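圣诞袜与布艺挂饰:挂出前、收箱前的安全检查表(附我的啰嗦)

首页 检查表 布艺 灯串 收纳 留言

最后更新:March

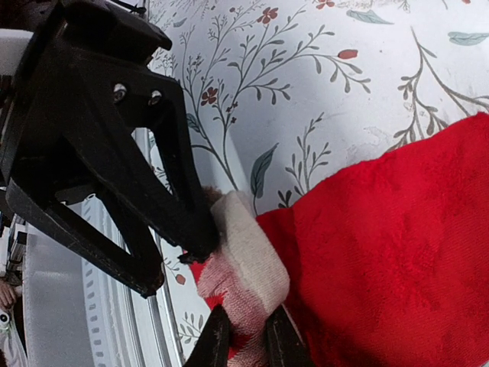

布艺挂饰一年只露面一回,所以最容易被当成“拿出来就能挂”的东西,我以前也这么想。后来在 Brasholm 帮忙管公共区域的节日布置,灯串、蜡烛台、梯子都有表可查,偏偏圣诞袜没有,只好自己写了一份,越写越长,就成了现在这样。查的顺序我习惯从袜口往下走,像大红绒面配一圈厚厚米白翻边、又接了红白格子布的这种,不同料子碰头的地方要查得最细,绒的、厚的、格子的,各有各的脾气,拉起来松紧都不一样。光面单料的袜子反倒省事,翻一遍就完了。

这份表一年用两次,挂出来之前一次,收进箱子之前一次。两次查的内容差不多,侧重不一样,我在每条后面都写了。打印出来夹在箱盖里面最方便,存手机里的话,你一定会在满手绒毛的时候去划屏幕,别问我怎么知道的。

记录方法:合格打勾,不合格打叉并写一句话。“坏了”两个字不算一句话,请写哪里坏、怎么坏。去年有人在备注栏写“感觉不太对”,我把那只袜子翻来覆去看了一晚上也没看出哪里不对,最后还是把人叫来,她指着挂环说,这里歪。写“挂环歪”多好呀!

一、查之前的准备

□ 桌面擦干净、擦干,铺一块浅色布。
评注:深色绒布掉的线头、断针、亮片,在浅色布上一眼就能看见。我用的是一条旧床单,洗得发白,特别好使。

□ 光线够亮,最好是白天靠窗。
评注:晚上暖黄灯底下看红色,什么都像新的。有一回我晚上查完全部打勾,第二天早上拿到窗边一看,有一片颜色明显浅了下去,应该是上一季挂在太阳底下晒的。只好重新来过。

□ 手洗干净,戒指和手链先摘掉。
评注:绒面还好,针织的、毛圈的翻边最爱勾丝。我那条有个小挂坠的手链,毁过一只袜子的翻边,勾出来好长一根线,剪也不是塞也不是。

□ 准备剪线头的小剪刀、粘毛滚筒、软尺、纸和笔,还有一个写着“待修”的袋子。
评注:袋子一定要有!没有袋子的话,要修的和查好的很快就混到一起去了,等你发现的时候已经挂墙上了。

□ 宠物请出房间。
评注:猫看见圣诞袜是什么反应,养猫的都懂。

二、袜身面料

□ 正面反面都看过,无破洞、无明显磨薄。
评注:磨薄的地方对着窗户举起来看,透光比旁边厉害的就记下来。后跟和袜尖最常见,不过我们也有一只是磨在背面,因为它那几年一直贴着砖墙挂。

□ 用手掌顺着绒毛方向捋一遍,再逆着捋一遍,没有硬块、没有扎手的东西。
评注:这条我从来不跳过。硬块有时候是蜡油,有时候是糖,有时候是胶。蜡油和糖都好处理,胶就看运气了。扎手的话马上停下来,换成用指腹一点一点按,不要再用力捋。

□ 褶皱能抚平,不能抚平的看一下是不是被热东西烫过。
评注:软绒布有点褶子、皱巴巴的很正常,在箱子里压久了谁都那样,挂两天自己就下来了,用不着急着熨。要留意的是摸上去发硬、发亮、绒毛倒向一边起不来的那种,化纤的绒烫过以后就会这样。出现这种情况,除了记下袜子,还要去看看它原来挂的位置离什么东西太近。

□ 颜色:用一小块湿的白布在不显眼的地方按一下,看掉不掉色。
评注:大红色的我每次都按,哪怕去年按过。掉色的单独装,单独挂,不许和浅色的东西贴着。米白翻边染上一抹粉,洗是洗不回来的,我试过的办法说出来能再写一页,都没用,就不写了。

□ 气味正常。
评注:凑近闻!我知道看起来很傻。有霉味的不要直接挂,先在通风的地方晾,晾完再闻。晾过还有味的进待修袋。

三、翻边(袜口)

□ 翻边一圈厚度均匀,没有哪一段塌下去。
评注:厚翻边里面要是有填充,时间长了会跑位,一头鼓一头瘪。对安全没多大影响,可是瘪的那边往往缝线也松了,所以我拿它当一个信号来看。

□ 翻边与袜身的接缝,两手各捏一边轻轻拉,不露缝、不崩线。
评注:轻轻拉,拜托,轻轻地。查坏的比用坏的多,这话是 Katherine Rivadeneyra 跟我讲的,她教我缝补,手劲特别小,看她查接缝跟摸猫耳朵似的。

□ 针织、毛圈表面没有长线圈挂在外面。
评注:看见线圈不要剪!用钩针或者一根没尖的缝针把它带到反面去。剪了当时是好看,下一次就是一个洞。小孩子的手指、指甲也会被线圈勾住,所以超过指甲盖那么长的我一律先处理再挂。

□ 翻边上的装饰(绒球、铃铛、扣子、名字牌)逐个拧一拧、拽一拽。
评注:有三岁以下小朋友会到的地方,能拽下来的一律拆掉,不商量。大一点的孩子在的地方,拽不动才算合格。铃铛还要看开口,有的铃铛口边上有毛刺。名字牌如果是别针别上去的,换成缝的。

四、拼接和格子布部分

□ 不同面料相接的地方,正反面各看一遍。
评注:绒布有厚度,格子布一般薄一些,针脚在厚的那边看着好好的,翻到薄的那边可能已经把布撑出一排小眼了。反面一定要看。

□ 格子的线条没有被拉斜。
评注:格子布有个天大的好处,它自己就是尺子!哪里受力不匀,格子就往哪里歪,素色布上根本看不出来。我现在买新挂饰都偏心有格子的,虽然 Henao 那位摊主老笑我,说我挑袜子像验货。本来就是验货嘛。

□ 薄布的边有没有散、有没有抽丝。
评注:散边如果只是短短的毛头,修齐了锁一道就好。如果是一整根纱都抽出来了,旁边的也会跟着松,进待修袋。

□ 布揉成一团的地方摊开再看。
评注:容易漏掉的就是这种,布一皱起来,小洞就藏在褶子里。翻边底下压着的那一截也摊开,两根手指捏着布,往两边展,慢慢走一圈。我发现过一颗干掉的葡萄干,至今没人承认。

五、挂环和承重

□ 挂环两头都缝牢,布条没有断一半的。
评注:断一半最麻烦,远看是好的,塞两个橘子就掉。掉在地毯上没什么,掉在有蜡烛的台面上就完全是另外一回事了。

□ 挂环受力试验:往袜子里放 200 克的东西,提起来静静停 10 秒。
评注:我用的是一小袋米,用厨房秤称好,封口,年年都是它。提的时候提挂环,不要提袜口。停满时间以后看针脚,有拉长的就不合格。轻轻晃一下可以,别抡。

□ 准备装重礼物的袜子,加做一次 800 克的。
评注:这个只针对大袜子,而且只针对真的要往里塞东西的。纯装饰的不用做,做了反而伤。试之前把试重用的东西包在软布里,棱角不要直接顶着袜尖。做完没问题,在挂环旁边的小布签上写个“重”字,第二年一看就明白。没有“重”字的就按轻的挂,谁来说情也没用。

□ 挂钩与挂环匹配。
评注:钩子太细会把布环割出一道印子,太粗又塞不进去,有人就硬塞。Lorkemell 那边的朋友家用的是旧窗帘环,套上去刚刚好,我很羡慕,可是我们的挂杆太粗,用不了。

□ 挂钩本身不晃、没有锈、没有尖头朝外。
评注:放在台面上的那种配重钩,先把钩子空着往前拽一下,动了就不要挂重的。这种钩子挺沉的,被小孩连袜子带钩子一起拽下来,砸到的是头和脚。我们有孩子来住的房间一律不用台面钩,改成墙上的固定钩。

六、挂的位置

□ 壁炉:有明火时不挂。
评注:我把这条写得特别短,就是不想让人找出什么例外来。要点火,先摘袜子,摘完放到别的房间去。照片里炉火和袜子在一块儿是很美,拍的时候火是不是真的,各位心里有数。

□ 电暖气、暖气片、厨房灶台附近不挂。
评注:“就挂一会儿”也不行。上一季就有一只挂在电暖气正上方,挂的人说当时电暖气没开。对,当时。

□ 蜡烛旁边不挂,包括玻璃杯里的蜡烛。
评注:电子蜡烛可以,不过要检查电池仓是不是拧着螺丝的,纽扣电池的尤其要看!纽扣电池小孩吞下去非常危险,这一条在灯串的表里也有,我在这里再抄一遍,抄多少遍都不嫌多。

□ 不遮挡出口标志、烟雾报警器、门把手、灯开关。
评注:门把手上挂袜子很可爱,我知道。客房的门可以在外面把手上挂一只小的,里面的把手不许挂,晚上摸黑出门会绊住手。

□ 不挂在楼梯扶手的内侧。
评注:扶手是用来扶的。非要装饰楼梯,挂在外侧,而且是在不会被踩到的高度。

□ 和灯串之间有距离,灯串不穿过袜子、不塞进袜子。
评注:塞进袜子里让它透出光来,网上有人教,好看是真好看,但绒布捂着灯,热散不出去。LED 的热量小,我还是不让塞,管起来一刀切比较省心。

七、袜子里面

□ 整只翻过来,里外都摸过。
评注:收箱前这条最重要。糖纸、碎巧克力、松针、收据、一只小手套,什么都有。食物残渣留到下一年会招虫,虫子可不会只吃巧克力。

□ 里面没有断针、订书钉、大头针。
评注:手工做的和改过的袜子要格外仔细,我是先隔着布慢慢按一遍,没有异样了再伸手进去。有磁铁的话在外面贴着走一圈更好,磁铁不用多强。

□ 袜尖的角落翻出来。
评注:用筷子的圆头,别用剪刀顶!袜尖一捅一个洞,这事我干过不止一次,每次都觉得这回小心点就行。

八、清洁(只在收箱前做)

□ 先看洗标,没有洗标的按最娇气的那种料子处理。
评注:一只袜子上好几种料子,就听最娇气的那个。红绒布可能经得起洗,厚翻边吸了水半天不干,格子布还可能缩,缩完跟绒布就不合了,接缝那里一圈小褶子。所以我能不整洗就不整洗。

□ 局部污渍用湿布按,不搓。
评注:绒布一搓,毛就结成一团一团的,干了也回不来。按完拿干布再按。

□ 彻底晾干再装箱,翻边要单独捏一下。
评注:表面干了不等于里面干了,用力捏厚翻边,手心觉得凉凉的,就还要晾。我一般多晾一晚。Friday 晚上洗的,绝对不要在第二天早上就急着收,Hatska 那批就是这么霉掉的,开箱那个味道,唉。

□ 用粘毛滚筒顺着绒毛滚。
评注:只滚绒面。毛圈的翻边不要滚,会把圈带起来。翻边用手拍拍就好啦。

九、装箱

□ 平放,翻边不对折。
评注:厚翻边一旦对折压一年,中间那道印子很难消下去。袜身可以松松折一道,中间垫一张白纸。

□ 深色和浅色之间隔纸或者隔布。
评注:前面说过掉色的事,再说一遍。不要用报纸,油墨会印上去。也不要用彩色的包装纸,有人觉得喜庆,喜庆完了翻边就花了。

□ 铃铛、扣子用软纸包一下。
评注:金属的东西压在绒布上会留坑。

□ 重的东西不和布艺同箱。
评注:台面钩、烛台、玻璃球各回各家。我见过有人把台面钩直接塞在袜子里收,说这样配套不会丢。配套是配套,袜尖也穿了。

□ 箱子外面写内容、写查的月份、写查的人。
评注:写“圣诞”等于没写,我们那一排箱子全是圣诞。请写“布艺,袜子,已查”,待修的另外写。查的人要签名字,签了名字大家会认真一点,我自己就是。

□ 箱子离地、离外墙。
评注:地下室潮气重的家里放柜顶都比放地上强。袋装防潮的小包可以放,放在纸和箱壁之间,不贴着绒布,也别让小孩当糖拿走。

十、待修袋怎么处理

□ 线头、短散边:当天修。
评注:坐下来听个节目就修完了。拖到下一季,保证你会在要挂的前一个晚上翻出来。

□ 接缝开了、挂环松了:修完重做承重。
评注:修完直接挂是不行的,哪怕你缝得很结实。米袋子拿出来,提起来,数完再说。

□ 烫坏、发硬、整片磨薄:不再挂。
评注:舍不得的话,翻边拆下来还能用,格子布好的部分也能剪下来补别的袜子,颜色不完全一样没关系,补丁看着还挺热闹。实在有纪念意义的,装框或者收进抽屉,就是别再让它吊着东西。

常有人问到的

能不能用喷胶把开了的翻边粘回去?我不建议。胶干了发硬,旁边的布会从硬边那里裂开,下次修更麻烦,而且很多喷胶碰到热就不好说了。还是缝吧,针脚丑一点没事,在反面。

给狗狗挂的袜子要不要查?要,查得更严!所有小装饰全拆,挂到它够不着的地方,零食最后一刻再放。

小朋友自己做的那种,满身亮片和胶水的,怎么办?挂呀,当然挂。挂高一点,底下别放吃的,掉下来的亮片每天扫一下。承重那条就免了,里面不放东西。

新买的是不是可以不查?新的更要查。线头、断针、挂环只缝了一边,新袜子上我全都碰到过。吊牌的塑料细绳要剪干净,两头都捡起来扔掉,光着脚踩到那个东西可疼了。

挂着的这段时间要不要再看?每次往里放东西或者拿东西,顺手摸一下挂环就行。家里来过一大帮孩子以后,第二天早上全部过一遍,重点看被拽过的和位置变了的。

备注栏(请写字,别画笑脸)

查的区域:
查的人:
不合格的是哪只、哪里:
放进待修袋了没有:
下次要补的材料:

上一季的备注我先抄在这里,免得忘:米白的缝线快用完了,红线还有很多;客厅挂杆左边的固定钩有点松,挂之前先紧一紧;磁铁用完请还到针线盒,它现在又在冰箱上了。

联系:通过留言页找我,修补问题请写清面料 | 版权归本页作者,自家打印随意 | 返回顶部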